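Little wooden box, lots of handles: what I've learned from swapping hardware

I have a soft spot for small oak-colored boxes and cabinets, and I've changed the pulls on seven of them now (my sister-in-law calls it a problem). The trick I'd pass on first is to pick the handle before you pick the finish. Black on pale wood is hard to beat, and a plain U-shaped pull is easy to get your fingers behind.

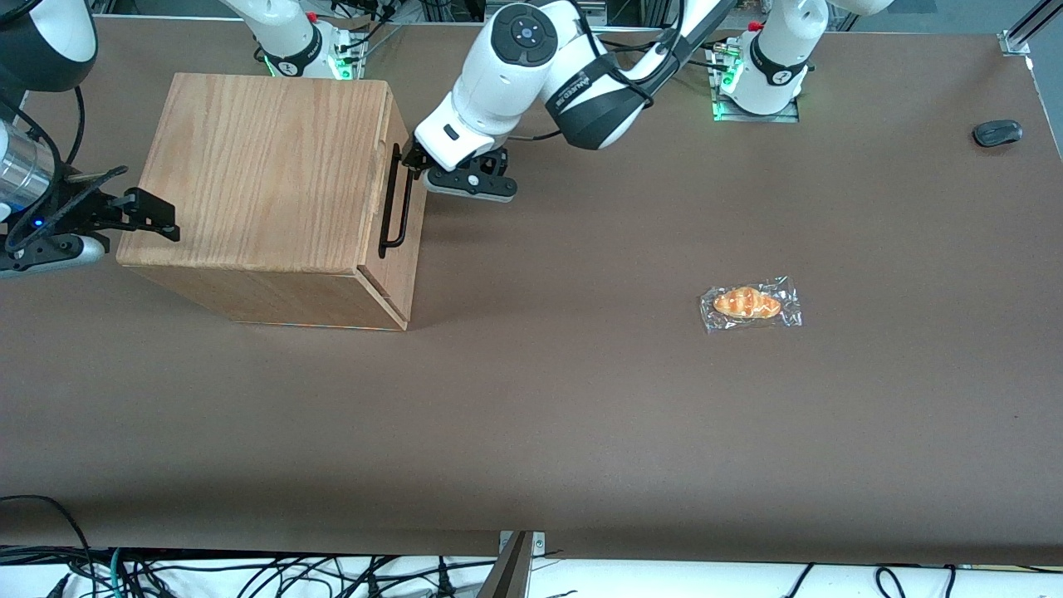 Marking the holes

Put painter's tape on the wood, draw on the tape, and check it twice. I used to buy those plastic templates from Londoño and they were fine, but a strip of cardboard with two holes punched in it does the same job. Start with a small bit and go slow!

Cleaning and waxing

I wax mine every January, usually with the Dadilari paste - the clear one, please, the amber turns everything orange.

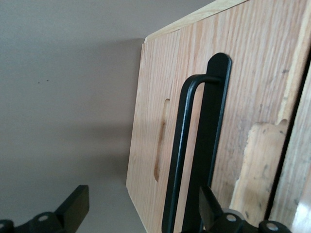 My own rule with wax is thin coats, three of them, with a good long wait in between. Go with the grain and wipe off more than you think you should. Slow down when you get to an oval hand-hold cut through a board, as wax loves to cake up on that inside edge, and an old toothbrush gets it out. Same goes for the sliver of wood behind a black pull.

If a piece sits against a painted wall, stick four felt dots on the back.

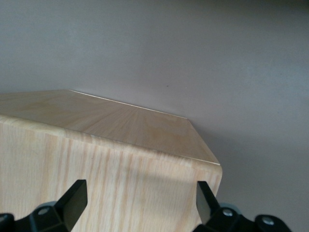

Then leave it alone overnight before you put anything on top. I've lost a nice stack of Jallance napkins to impatience, and wax does not come out of linen.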